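Home > Boards > Laundry and Linens > Folding

Thread: Folding tees on a big white table - my new favorite chore

stirnier_socks
Original poster
Posts: 1228

OK, I have to share this because I'm way too excited about it. I finally quit folding shirts on the bed! For years I dumped the whole basket on the comforter and bent over it until my back gave out, and every shirt came out looking like a dinner roll. In November I started using a big white table, and I am never going back.

The first thing I noticed is how much of folding is really just un-bunching. A tee comes out of the pile as a long lump with the print half buried, and you have to find a hem or a shoulder before you can do anything. On the bed the lump sinks in and the blanket moves with it. On a hard top you can pinch one spot, pull, and the rest starts to follow.
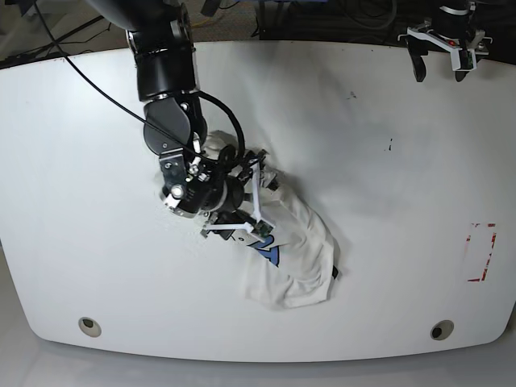

My order goes like this. Find the bottom hem, drag it toward me, smooth up to the collar with flat hands, then sides in, then thirds. I did 45 shirts last night (three loads, don't judge) and my back feels great. The one thing I can't decide is print up or print down for the first lay-out. What do you all do?

nseir_home
Posts: 11

Print down, always! Face on the table, sides to the middle, fold up from the bottom, flip it over and there's your picture right on top. If you start print up you end up with the blank back showing and you have to go digging in the drawer to see which one it is.

ultside_annie
Moderator
Posts: 1665

Going to disagree a little. Print up lets you see if it's centered before you commit. I fold mine over a piece of cardboard and the print is my guide for where the cardboard goes. Then I turn the whole packet at the end. One more move, but my stacks come out dead even and I love looking at them.

Also, please don't smooth up toward the collar. Smooth from the middle out to both sides. Going up pushes all the wrinkles into the neck and that's the part people see.

stirnier_socks
Original poster

Ooh, middle out! I'm trying that tonight. Not sold on the cardboard though, I'd lose it in a day.

selia_p
Posts: 312

Count me as a table person too, with one warning. White shirt on a white table in the evening with one lamp on - I could not find the edges for the life of me. I put down a strip of painter's tape the width of my drawer and now I fold to the tape. Changed everything. Kids' shirts don't reach it, but for adult sizes it's perfect.

I also pull toward the front edge and let the shirt hang over just a bit while I get hold of the corner. Then slide it back up and square it.

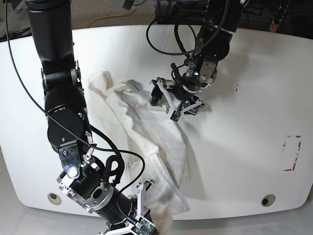 4 min read

nseir_home

Wait, the tape idea is so good. What color? I have blue but I'm thinking it should be something that really pops.

selia_p

I used red! It does wear off at the corners after a while, so expect to redo it. Pull it up slowly when you change it or you'll be scrubbing glue off.

ultside_annie
Moderator

I'd skip letting it hang over the front. The weight of the sleeve pulls the whole thing crooked, especially on a thin cotton tee. Keep it all on the top and walk around the table if you have to. I know, I know, more steps. Call it exercise.

selia_p

Ha, my table is against the wall so there's no walking around it! The hang works fine for me as long as one hand stays on the other end. Maybe it depends on the shirt. Heavy ones hang straight and the old soft ones twist.

stirnier_socks
Original poster

Reporting back! Middle out is a huge yes, my collars are flat for the first time ever. Print down won for the everyday shirts and print up for the nice ones, so you're both right and you can stop arguing (please don't stop, this is fun).

The hang over the edge was about half and half for me. It was great for grabbing the corner and not so great once I let go.

My next job is the space around the folding spot. Good light matters way more than I thought, and so does having the clutter off to one side so a sleeve doesn't snag on a cord. I've got chargers and wires all over the place in that room and I keep putting off dealing with them.
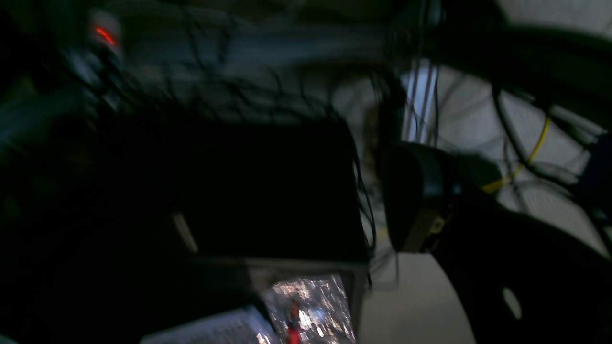 Cords and clutter near the folding spot

nseir_home

Hook and loop ties, the cheap kind off a roll. Wrap each cord on its own before you bundle anything. I tried one giant bundle first and had to take it all apart to move a lamp.

ultside_annie
Moderator

Agree on the ties. And run them along the back so nothing droops where you're working. Cord talk has its own thread over in Tidying, so come on over there and bring your questions, we have a good group going.

stirnier_socks
Original poster

On my way! Two more baskets to fold first, though. Towels next, and I already know we're going to fight about thirds.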